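# Ticket: hand-held gripper reports "closed" while the fingers are open

Component: Stukora gripper tool, printed fingers
Opened by: Noémi Kiss
Assigned: Siu-ming Chiang
Status: reopened (second time)

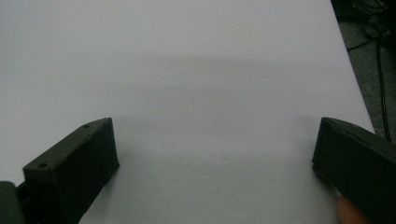 The fault is that the width channel drops to zero partway through a recording and stays there. The fingers are wide apart, the trigger is released, and the log says closed. It was marked resolved in August on the strength of a firmware update, and I said then I didn't believe it. I've reopened it.

**What I see**

- Width reads sensibly at the start of a take.
- At some point it falls to 0 in one sample. No ramp, so it isn't the fingers moving.
- Video, tool pose and trigger signal all carry on as normal.
- Squeezing the trigger fully and letting go sometimes brings it back. Sometimes it doesn't.
- The Kettunen logger raises no warning, because zero is a legal value.

Out of 30 takes of the paper-sheet task, 13 had the dropout. Those takes have already gone into the training folder. Somebody should pull them.

**Siu-ming Chiang, 9:40 am**

Can you confirm the firmware is the current one? The release note says "improved width stability".

**Noémi Kiss, 9:55 am**

Confirmed before I opened this, and again just now. I'd love to know what "improved width stability" means, as the note doesn't say what was unstable or what they changed. Power-cycled, recalibrated on the paper with fingers open and then closed, ran another 10 takes. Dropout on four of them.

**Siu-ming Chiang, 10:30 am**

Vendor support replied. They suggest background clutter is confusing the width estimate and ask us to use a plain white surface.

**Noémi Kiss, 10:42 am**

It is a plain white surface. It's a big sheet of blank paper. Also, width on this model comes from a magnetic encoder at the finger linkage and the camera has nothing to do with it, so I'm not sure which product they were answering about. Please don't close the ticket on that.

**Soo-ah Baek, 11:15 am**

Jumping in as I had something like this on the Darnus rig last winter. Two things worth ruling out:

1. Loose finger screws. If the finger can rock on its bracket the magnet may move off centre.
2. The cable. If the strain relief has let go, you'll get a dead encoder line whenever the cable is tugged, and some drivers report a dead line as zero.

I'd lean toward 2. A rocking finger ought to give you a noisy number, and yours is perfectly clean.

**Noémi Kiss, 1:20 pm**

Did both, one at a time so we can tell which is which.

Screws: checked with the driver, both fingers. One on the left took maybe a quarter turn. Ran 10 takes afterward and got three dropouts. No real change, as far as I'm concerned.

Cable: held the tool still over the paper, fingers open, nothing gripped, and logged at rest. Width steady. Then, with the tool still held in place, I pulled the cable gently sideways near the plug. Zero, straight away. Let go and it came back. Repeated it 20 times and got zero on every one. Pulling the same way further down the cable does nothing unless the slack is all used up.

So it's the connector or the last bit of wire going into it. I'm reasonably confident, though I'd want to see it stay fixed for longer than an afternoon before anybody writes "resolved" again.

**Siu-ming Chiang, 1:48 pm**

Would that explain why August looked fixed?

**Noémi Kiss, 2:05 pm**

My guess is the plug was reseated when the tool was hooked up for the update. That would do it for a while. I can't prove it and there's nothing in the August notes about how it was connected. The test at the time was two takes, by the way.

**Ya-wen Chien, 2:30 pm**

From the data side: I can filter for single-sample falls to exactly 0, but I can't recover the width after that point. Trigger position is a poor stand-in, as the fingers lag when they're gripping anything. I've moved the 13 to quarantine. I'd also like the driver to send NaN on a lost line. A fake zero is worse than a gap - the model learns that open fingers are closed fingers, and then the arm shoves a half-open hand into the table. We had almost exactly that on the test cell and blamed the policy.

**Noémi Kiss, 2:41 pm**

Agreed, and I'd rate that part as the more serious bug. Can it have its own ticket? I don't want it buried when the cable gets swapped.

**Siu-ming Chiang, 3:10 pm**

Split out, assigned to Ya-wen. Replacement cable assembly requested from stores.

**Open items**

- [x] Quarantine affected takes (Ya-wen)
- [x] Separate ticket for zero on lost line
- [ ] Fit new cable and clamp it to the body so the plug takes no load (Siu-ming)
- [ ] Repeat the sideways pull test, 20 pulls, fingers open
- [ ] 30 full takes with no dropout before this is closed (Noémi)
- [ ] Same pull test on the second Stukora unit, which has never been checked
- [ ] Ask the vendor again what the firmware changed

Status left at **reopened**.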